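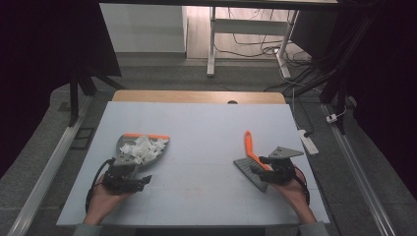 Chapter 8
Setting Up and Maintaining a Two-Handed Gripper Bench

8.1 Scope

Chapter 7 dealt with a single gripper fixed to an arm. The present chapter deals with a pair of hand-held grippers used together over a table. The operator supplies the motion that an arm would otherwise supply, and the grippers record how they were moved and how far their fingers were open. The bench has no safety fence and very few moving parts, so it is often maintained less carefully than a full cell. The usual result is a set of recordings that look acceptable on the day and cannot be used later.

The worked example throughout is a sweeping task. The left gripper holds a dustpan, the right gripper holds a hand brush, and light scrap is moved from the table surface into the pan. The task is a useful one for maintenance purposes. It loads the two grippers differently, it produces debris, and any looseness in either tool shows up quickly at the edge of the pan.

Readers are assumed to know the terms finger, pad, mounting plate and zero position from Chapter 7. The bench described was laid out by Benedito Prado for the Clolora training line, and the settings quoted are those in use there. Other benches will need their own values.

8.2 The table and its surface

The table carries the work and also sets the reference plane. Check it first. A table that rocks will put a small tilt into every recording, and no adjustment to the grippers will remove it.

Place a level on the tabletop along its length and then across it. Adjust the feet until the bubble sits within its marks in both directions. Press down on each corner in turn. If a corner moves, adjust that foot and repeat the check from the start.

The work surface is a pale board laid over the tabletop. In Figure 8.1 the board leaves a strip of wood bare along the far edge, and that strip is a convenient place to check alignment. Measure from the edge of the board to the edge of the table at the left and right ends. The two measurements should agree within 2 mm. If they do not, slide the board square and fasten it again.

Faint seams in the board are acceptable if they lie flat. A raised seam will catch the lip of a dustpan and stop it short. Draw a straightedge over each seam and feel for a step. Where a step is found, lift the board, clean underneath it and lay it again. Grit between the board and the table is the most common cause.

Marks on the surface should be cleaned off when they can be. A mark that will not come off should be entered in the bench log with its position. A board is replaced when it is dented or torn in the area where the tools meet it. Discolouration alone does not require replacement unless it affects tracking.

8.3 The floor and the space behind the table

The area past the table is part of the set-up. Stands, curtains, rails and furniture in view of a head-level camera become part of the recording, and moving them partway through a series creates a difference between early and late sessions.

Stands should have their legs fully spread and their locks closed. Mark the position of each foot on the carpet with tape. Curtains should hang clear of the floor rails and should be left in the same position from one session to the next.

Power strips may lie on the carpet beside the table if they are outside the operator's standing area. Check each plug by hand at the start of the day. Cables that cross the floor behind the table should be gathered and tied. A loose tangle there does not usually affect the grippers, but it makes fault finding slow, as a single lead cannot be traced without lifting the others.

8.4 Gripper cables

Each gripper on this bench has a cable running from the body. The cable is the part most likely to fail. It bends every time the operator turns a wrist, and the bending is concentrated in the short length next to the connector.

Leave a loop at the gripper end. The loop should hang to the outside of the hand, so that the left cable falls to the left and the right cable falls to the right. Cables routed between the hands will cross when the tools are brought together, and the operator will begin to hold the wrists unnaturally to avoid them.

To check a cable:

1. Connect the gripper and open the status page.
2. Hold the gripper still over the centre of the board.
3. Bend the cable gently at the connector, first one way and then the other.
4. Watch the status page for a dropped signal.
5. Repeat the bend at the far end of the cable.

A cable that drops its signal at any point in the check is taken out of service. Do not tape it. Tape stiffens one section and moves the bending to the next. Cut the connector off a failed cable before discarding it, so that it does not find its way back into the drawer.

Mamani connectors are used on the Clolora bench. They have a locking collar that must be turned until it clicks. A collar that is only pushed home will hold for part of a session and then work loose.

8.5 Fingers, pads and plates

The fingers are driven together by a linkage inside the body. With the gripper closed and empty, the pads should meet along their full length. Hold the gripper up to a lamp and look for light between the pads. A gap at the tip indicates a bent finger or a loose pivot. A gap at the root usually means that debris is caught behind the pad.

Clean the pads with a damp cloth. Solvent hardens the pad material and should be kept away from it. Allow the pads to dry completely before clamping a tool.

Check the screws on the mounting plate with a hand driver. They should not turn under light force. If one turns, remove it, clean the thread, apply a small drop of thread lock and refit it. Tightening a loose screw without removing it is poor practice, since the old thread lock has already broken up and will not hold again.

After any work on the fingers, run the zeroing routine:

1. Remove the tool and close the fingers fully.
2. Select Zero on the status page.
3. Open the fingers fully and select Span.
4. Close the fingers again and read the value shown.

The value shown at step 4 should be 0, and the value with the fingers fully open should be 100. If the closed reading drifts above 2, clean the pads and repeat the routine. If it still drifts, the position sensor is suspect and the gripper should be exchanged. The table of fault codes on page 387 lists the sensor faults separately from the cable faults, which are easily confused.

8.6 Fitting the tools

A tool is fitted with the gripper powered and the fingers open. Offer the tool up by hand, close the fingers on it, and then try to move it. There should be no rocking in any direction.

The brush is gripped where the handle meets the head. This keeps the bristles close to the fingers and shortens the lever through which sweeping force acts on the pads. A brush gripped near the end of its handle will twist under load.

The dustpan is harder to hold. It is wide, its surface may be smooth, and its weight changes as it fills. The pan should be clamped so that its open side faces the brush and the lip can be brought down flat on the board. Test this by lowering the pan onto the bare surface and sighting along the lip. If one end of the lip stands off the board, release the pan and grip it again. Correcting the angle with the wrist will work for a few strokes and will tire the operator.

Empty the pan before it is heaped. Light scrap adds little weight, but pieces that spill over the lip have to be swept again, and the second sweep does not match the first.

8.7 Test run

Once the tools are fitted, place a small pile of scrap on the board between them, nearer to the brush hand, and carry out a slow sweep. Both tools should be in place before recording starts. In Figure 8.2 the scraps lie just to the right of the pan's orange edge, a suitable position from which to judge whether the lip is sitting flat. 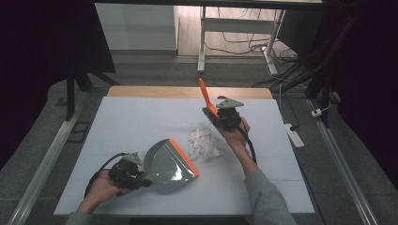
Should both pads be replaced when only one is worn?

Both pads on a gripper are replaced together. A new pad is thicker than a worn one, and mixing them moves the closing point off centre. Run the zeroing routine after the change and record it in the bench log.

8.8 Care between sessions

Scrap left on the board will be carried under it when the board is next lifted. Brush the surface clear at the end of each session and look into the finger pivots of both grippers. Small pieces of foam and paper are drawn in there by static and are best removed with tweezers. Compressed air drives them deeper.

Store each gripper with its fingers slightly open and no tool fitted. Pads left clamped on a handle take on its shape and lose their grip on anything flat. Coil the cable loosely, in large turns, and hang it from a wide hook.

The left and right grippers should be labelled and kept to their own sides. They wear differently, and exchanging them hides the wear from anyone reading the log. On the Clolora bench the left unit, which carries the pan, needs its plate screws checked more often than the right.

Nundotell log sheets have a separate column for each side. Benches using the older Mumier sheets, with one column only, should write L or R before every entry. Section 8.9 sets out the entries required and the order in which they are made.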